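Care of Trays and Benchtop Ovens in Shared Kitchens

Posted Thursday, June 8, 2023

Following my previous entry on the labelling of pantry shelves, several readers have written to request guidance on the cleaning of light-coloured plastic. The request is a reasonable one. Off-white and cream finishes remain the usual choice for storage trays, bins and small appliances, and they show every mark that is made upon them. I have had responsibility for the shared kitchen at Tremholm for a number of years, and the notes that follow set out the practice I have arrived at during that time. They are offered in a personal capacity and should be read alongside any instructions supplied with the item in question.

The first matter to be settled is the nature of the mark. Grey and black marks on pale plastic generally fall under two headings. Some are deposits, left on the surface by a darker object that has rubbed against it, and these can ordinarily be lifted. Others are scratches into which dirt has settled, and these can be lightened but seldom removed. A fingertip drawn across the mark will usually distinguish one from the other. Where an edge can be felt, expectations should be adjusted accordingly.
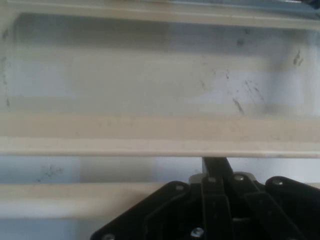 Kitchen and Household Services, Tremholm House

The interior walls of a tray are almost always neglected in favour of the base. It is the walls, however, that receive the dark streaks and smears, as items are slid in and drawn out again against the side. Specks also gather toward the corners, where a folded cloth does not reach, and a fine dust settles along any moulded ledge or rim. I would ask anyone undertaking this work to begin with the rim and proceed downward, so that whatever falls from the ledge is collected in the later stages.

The method is as follows. The tray is emptied and wiped with a dry cloth. It is then washed with warm water and a small quantity of dishwashing liquid, using a soft sponge, and left for a few minutes before any rubbing is attempted. Marks that remain are treated with bicarbonate of soda mixed to a paste with water, applied on a damp cloth with light pressure and small circular movements. The paste is rinsed off thoroughly. Bicarbonate left in a corner dries to a white film, and the film will be mistaken for a new problem by whoever opens the cupboard next.

Melamine sponges are a subject of some disagreement. Mr Josphat Koech, my predecessor in this role, used them for everything and obtained excellent results. I permit them on scuffs only. They are a mild abrasive, and on glossy plastic they leave a dull patch that catches the light and, in my experience, attracts further dirt. Ms Nawal El Idrissi has put it to me that a dull patch is preferable to a black streak. I have noted her view.

Scouring powders, steel wool and undiluted bleach are not to be used on plastic trays under any circumstances. Corners may be attended to with an old toothbrush, provided that it is clearly marked and stored apart from any toothbrush still in service.

I turn now to the benchtop oven, on which there has been more correspondence than on any other item in the kitchen. The toaster oven is in regular demand at breakfast and again in the late afternoon, chiefly for bread, and the standard of care it receives between those times has varied. A notice was placed on the Uscombe side of the kitchen last November. The improvement was real but did not extend to the top of the oven.

Cleaning must not begin until the oven has been switched off at the wall, unplugged and allowed to cool completely. The crumb tray, if the model has a removable one, is taken out first and emptied into the bin. It should not be emptied into the sink. The door glass is wiped on both sides with a damp cloth and a little detergent, then dried. Tinted glass conceals a great deal while it is closed, and residents are asked to open the door and look before concluding that the inside is clean.

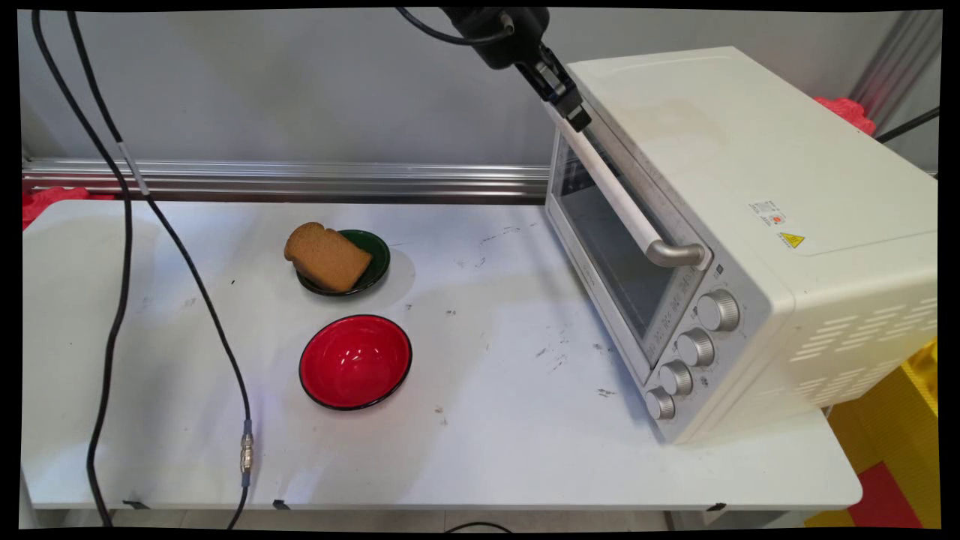

Knobs and printed panels require particular restraint. The small markings that show the settings will wear away under repeated scrubbing, and once they have gone the oven can be operated only by those who remember where everything was. A soft cloth, well wrung out, is sufficient. Cleaning liquid should be sprayed onto the cloth and never directly at the controls or the ventilation slots. The slots themselves are best dusted with a dry brush. Rating and warning labels are to be left in place and kept legible, including where they have begun to lift at one corner.

The outer casing tends to yellow with age. Yellowing of this kind lies within the plastic and does not respond to washing, and I would discourage any attempt to treat it with peroxide preparations on an appliance that heats. Grey staining along the front edge of the top is another matter and should be treated as for the trays, with warm soapy water first and the bicarbonate paste only if required. Nothing is to be kept on top of the oven. This includes tea towels, bread bags and the cooling rack.

A clear space should be maintained on the table beside the oven while it is in use. One plate for bread waiting to go in or coming out, and a bowl if one is needed, will meet most requirements. Mr Essam Younis has suggested that the bread board be kept there permanently. I am not in favour, as the board is large and encourages the accumulation of knives, but the proposal remains open and comments are welcome.

With regard to frequency, I recommend that the crumb tray be emptied after each day of use and the casing wiped weekly. Storage trays need a full wash every 4 weeks, with a dry wipe whenever they are restocked. A printed checklist is fixed inside the door of the tall cupboard and should be initialled on completion. Mr Ayman El Ouafi holds the spare copies.

Two further items of business. The replacement sponges from Drundier have been received, in a carton of 56, and are stored beneath the sink on the left. Kindly take one at a time. The cloths ordered from Campbell have not yet arrived, and until they do the blue cloths are reserved for food surfaces and the striped cloths for everything else.

I had intended to address the cleaning of bread tins in this entry, but the length does not allow it. Mr Abdelilah Kettani has kindly provided his notes on seasoned tins, which differ from my own practice in several respects — most notably on the question of soap — and I will publish them with my comments once he has approved the wording.

Filed under: Kitchen, Cleaning, Storage
Previous entry: Labelling the Pantry Shelves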